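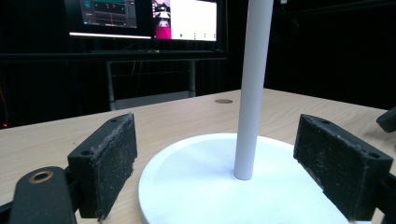

Etum manipulation software — progress report for the second period

To: Elfriede Ruchti, Warraich program office
From: Banafsheh Zarei, software lead, Girketthorpe lab
Period covered: the four months ending in January

Elfriede, you asked for a shorter report than last time. The last one was 30 pages and you were kind enough to say you had "looked at" it. I have tried.

Where we stand

The plan promised you three pieces of software by the end of this period: a new perception front end, a grasp planner that can cope with thin upright things, and a replay tool that lets us rerun any recorded attempt against any version of the code. The front end is in. The replay tool is in and has become the most popular thing we have ever written, mainly because it lets people prove that a bug was someone else's. The planner works on the bench and has not yet been moved to the second station, which puts us behind by the amount I warned you about in our October call, and then a little more.

Spending is on plan. The one exception is disk storage, which I come to below and for which I would like you to be sitting down.

Perception

In the first period we used one model to find objects and a separate one to estimate their pose, and passed messages between the two. They disagreed often and with great confidence. Atif Kazmi has replaced both with a single network that produces a mask, a pose and an uncertainty for each object it finds. The uncertainty is the part I care about. The old system would report the position of a pole to the tenth of a millimeter while looking at the wrong pole.

Poles and stands remain our hard case. A slender vertical part on a wide flat base gives the wrist camera very little to work with once the fingers get close. The base fills the lower part of the view, the upper end of the pole leaves it altogether, and whatever the software believes about the height of the object has to be remembered from earlier. The first-period code remembered nothing. Every new image was a fresh start in life. Atif's version keeps a running estimate and updates it only with what it can currently see, so losing sight of the top no longer makes the object shrink. For most of November it did make the object shrink, and the planner would calmly conclude that the pole was now short enough to pick up from above.

White on pale wood was the other complaint in your reviewer's notes, and the reviewer was right. The edge of a white disc on a light tabletop is a weak edge, and the soft shadow where a pole meets its base is often stronger than the rim itself. We were fitting circles to shadows. The fix was dull: more training examples with shadows in them, and a check that throws out any circle whose center is not near the foot of the pole. The check is nine lines long and did more good than the previous month's work, a fact I would prefer stayed between us.

We also had a false detection that Othmane Shehata named the Coin. The detector saw a small, dark, round object on the table and reported it as graspable in nearly every session. It was the cable grommet. Several attempts were made to pick up the table by it. Flat fixtures now go on a mask that is built once per station, and the Coin has retired.

Planning and control

The grasp planner now scores side approaches to upright objects and picks among them using the uncertainty from perception. When the uncertainty is high it closes more slowly and leaves more room between the fingers and the base. This costs time. On our fixed test list of 62 grasps, the new planner finishes 12 more of them than the old one did, and takes longer over nearly all. I consider this a good trade and Othmane considers it a scandal, so speed is at the top of his list for next period.

Most of the remaining failures fall into one group. The arm arrives in the right place, one finger touches first, and the object slides or tips before the second finger gets there. With a heavy base this hardly matters. With a light one it is the whole story. Our controller treats closing as a single command, and what it should do is stop on first contact, shift the wrist over, and carry on. Othmane has this running in simulation, where it is flawless, as is everything in simulation.

Grip pad friction is a related point. The planner assumes one friction number for the pads, entered by hand two years ago by Shigeru Koyama, who says he meant it as a placeholder. Pads with a rough surface pick up dust and wear along the edges, and the number cannot be right for both a fresh set and a tired one. We now estimate it from the logs for each set of pads. The estimate is crude, but it moves in the right direction as the pads age, and the planner has started to squeeze a little harder late in a set's life without being told to.

Replay and tooling

Replay takes a recorded attempt (images, joint positions, gripper width, every message between modules) and feeds it to whatever version of the software you point it at. It then shows where the new version would have made a different choice. It cannot tell you whether that choice would have worked, and I have had to say so in three separate meetings.

The dashboard gives you line plots of the signals over time, with markers where a module raised a warning. Shigeru built it in what he describes as a weekend and the commit history describes as seven weeks. It is very good. Two things still annoy its users: the time axis jumps when a recording has a gap in it, and the warnings have no text until you click on them, so a bad run looks like a rash.

Labeling has moved from the old desktop program to a web page. Anyone with a browser can now draw masks, and the labels go into the same store as the recordings. Before this, labels lived on whichever machine they had been made on, and retraining began with a walk around the building.

Now the storage. Replay only works if we keep everything, so we keep everything. The recordings filled the space in the original budget before the end of December. We have since turned on compression for the images and dropped a debug stream that had been writing the same matrix to disk, unchanged, since the project began. That bought us room until the end of next period. I am asking to move a small part of the travel line to storage. The form is with your office, and since two of us canceled the same trip, the money is already there.

What went wrong

You asked for this section by name, so I will not hide it under "lessons."

The clock problem cost us most of three weeks. The camera and the gripper stamped their data from different clocks, and the gap between them grew slowly over a session. Grasps recorded in the morning looked fine. By the afternoon the software believed the fingers were closing before they were. We blamed the planner, then the network, then each other. Atif found it by replaying one recording backwards, for reasons he has never fully explained. All stations now use one clock, and a session will not start if the gap is larger than a set limit. The affected recordings have been corrected where possible and marked unusable where not.

We also merged a large change to the message format on the day before the Lisidby visit. I approved it. The demonstration our guests saw was of our error handling, and they were polite about it. There is now a freeze before visits.

Finally, the planner's move to the second station slipped because the station's setup was written into the code in 30 different places. It should have been one file. It is now one file, and the move itself should be short. I am aware of how that sentence looks in a progress report.

Next period

Planner on the second station, with the same 62 grasps run on both and the results sent to you side by side, flattering or otherwise.

Stop-on-contact closing on the real arm, starting with light objects, where it should make the most difference. Othmane leads this, with Shigeru on the low-level control.

Faster planning when uncertainty is low. At present the arm treats an easy object with the same respect as a hard one, and watching it is a test of character.

Replay released to the Lisidby team, who have asked for it twice. This needs a proper install guide. The current guide is a message from Atif that begins "first, ignore the previous message."

People

No changes in staff. Shigeru stays at half time on this project through the next period, as agreed. We still have an open post for a second perception engineer, and two candidates are coming in for interviews. Atif is writing the questions, and I am removing the harder ones.

Decisions we need from you

The storage transfer, as above.

Whether the 62-grasp list should stay fixed until the end of the project or be made harder at the midpoint. I would keep it fixed and add a second, nastier list next to it, so that we can still compare with the early numbers. Othmane would like to drop the stemmed objects altogether, and I mention this only because I promised him I would.

Whether the next report should again include the full results table as an annex. This time it is in a separate file, where it can be looked at.

Banafsheh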